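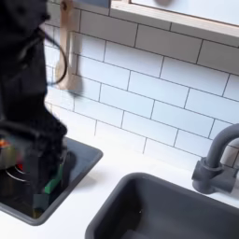 OK so I promised a few of you a thread on how I finally learned to cook without following a recipe to the letter. Kettle's on, let's go.

First some background. I moved to Pollport for work and for the first few months I lived on toast, eggs and whatever the servo had in the pie warmer. I own 10 cookbooks. I'd cooked from two of them.

My problem was that I'd pick something ambitious, buy every single ingredient, make it once, and then have a jar of something weird in the fridge door until it grew a beard. So much money, so many half bunches of coriander in the bin.

What got me out of it was soup. Really boring soup! Onion, carrot, celery, a tin of beans, stock, whatever greens are looking sad. I made it every week until I stopped measuring, and somewhere in there I worked out what salt does.

Salt early, a bit at a time. I used to dump it all in at the end and wonder why everything tasted like salty water with vegetables floating in it. If you change one thing after reading this thread, make it that.

Second one is acid. Squeeze of lemon, splash of vinegar, spoonful of the brine from the pickle jar. When dinner tastes flat and you reckon it needs more salt, try this first. I ruined a perfectly good lentil thing by salting it three times when all it wanted was half a lemon.

Onions take longer than the recipe says. They always take longer. "Five minutes until golden" is a lie and I'd like a word with whoever started it. Give them 20, low heat, lid on for the first half, and go and fold your washing.

My neighbourhood is good for shopping, I'll admit. There's a little Vietnamese place called Phí down near the harbour that sells herbs out the front, and the herbs there last a week longer than the supermarket ones. No idea how. I wrap mine in a damp tea towel and they still look alive by the next shop.

Speaking of which, fish sauce. I was scared of the smell for years. A teaspoon in bolognese, trust me. You won't taste fish, it just tastes more like itself. My whole family is suspicious and my whole family has seconds.

Someone asked about knives. I've got one decent one and a bread knife, that's the lot. The decent one is an Adine, I got it second-hand and had it sharpened at the market, and it's been brilliant. The block set I had before was all handle and no edge. (Free to a good home, if anybody wants it. Still in the garage.)

Pans – get one heavy one. Mine is a Trunik, enamel, chipped on the lid, heavy enough to count as exercise. Soup, stew, bread, rice, the odd roast chook. If you've got room for two then get a frying pan as well, and stop there for a while.

Bread is a whole other thread and I'm not qualified! My no-knead loaf comes out differently every time. Last week's was gorgeous and this week's could've held a door open. Same flour, same jug of water, no clue.

Budget, because people always ask: I kept every grocery receipt for a few months in an old envelope and then sat down with a calculator and a glass of wine. It came to $2,355. I was expecting worse, to be fair, and a big chunk of that was cheese. I regret none of the cheese.

The swap that saved me the most was dried chickpeas. Soak the whole bag overnight, cook the lot, freeze in tubs. I do 200 grams a tub, enough for a curry or a tray of roasted ones with paprika. Label the tubs. I defrosted what I thought was chickpeas last month and had custard for tea.

Things I still can't do: poached eggs, any kind of pastry, rice on the stovetop without a layer welded to the bottom. If you've got a poached egg method that doesn't involve a whirlpool, my replies are open. I've tried the whirlpool. It made egg streamers.

Oh, and taste as you go! I know everyone says it. I used to nod along and then not taste anything until it was on the plate. Now I keep a mug of teaspoons next to the stove and go through the lot of them every night.

Might do one on freezer stuff next if there's interest. Right now there's a pot of pumpkin going and I think I've forgotten the garlic.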